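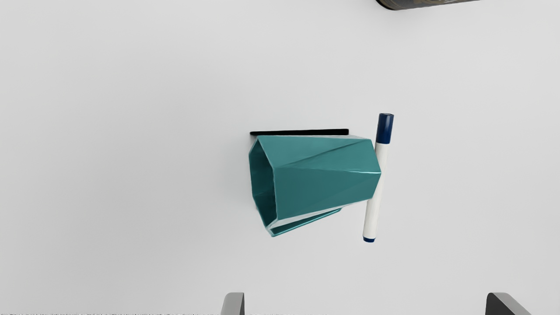 Party wall and lintel work at Disstead, a thread. 1/14

Two terraced houses are being knocked into one unit for Ekpo, with a new opening through the shared wall at ground floor. The wall is solid brick, one brick thick, lime mortar, laid in English bond as far as we can tell from the side we have stripped. 2/14

The tender drawings showed a single steel beam on concrete padstones. Fine on paper. The trial hole in the plaster at the rear bearing showed an old flue running up inside the wall, 300 mm from where the padstone was meant to sit. 3/14

You cannot put a point load next to an unfilled flue and hope. Options were: move the opening, fill the flue, or carry the beam end on a steel post down to a new pad. 4/14

Moving the opening was ruled out by the stair. Filling the flue means proving it is redundant over its full height, and the upper part serves a chimney breast on the neighbouring side. So, a post. 5/14

The post brings its own problem, which is the ground. The original footings are stepped brick on clay, shallow by present standards. New pad goes down to the level building control accepts on the day, whatever the drawing says. We have priced for extra depth as a provisional item. 6/14

Programme. Needles and props go in first, loaded and left overnight, then checked for movement against the tell-tales before any brick comes out. The gang wanted to start cutting the same afternoon. The answer was no. 7/14

Steel was quoted by Jallum at £3,429 delivered, primed, with end plates and bolts. The second quote was £2,127, and on reading it properly the post, base plate and splice were all missing. Compare the schedules before you compare the totals. 8/14

On the splice: the beam comes in two lengths because it will not turn in the hall. Bolted connection, bolts tightened as the engineer's note requires, and the calculation for the splice has to be with building control before fabrication. We have seen jobs where it turned up after. 9/14

Dry packing over the beam. Semi-dry sand and cement, rammed hard from both sides, no gaps. Slate is acceptable for taking up tolerance, offcuts of timber are not. Leave the props until the pack has cured for the period in the specification – we are allowing 7 days. 10/14

Fire protection is the bit that gets left off small jobs. Beam and post both need it. We are boxing in with two layers of fire-rated board, joints staggered, fixed to the manufacturer's detail. Sort out the ceiling line early, as the boxing drops it by more than the client usually expects. 11/14

Client question from Navaria's side, as they are doing the fit-out: can services pass through the beam web? Not without asking. Holes have to be drawn, checked and cut in the workshop. Nothing is to be drilled or burnt on site. They have been asked for their duct routes in writing and we are still waiting. 12/14

Notices under the Party Wall Act were served well ahead for the excavation as well as the wall, with the adjoining owner at the far side included because of the new pad. If the pad goes deeper than the notice says, the surveyors need to be told before the dig carries on, so leave some room in the stated depth. 13/14

Props are booked for the first week of August, steel the week after. The hire company charges by the full week, so a slip of one day on the steel costs roughly the same as a slip of five. Will add the padstone and pad foundation details once the engineer has signed off the revision. Posted Saturday, July 23, 2022. 14/14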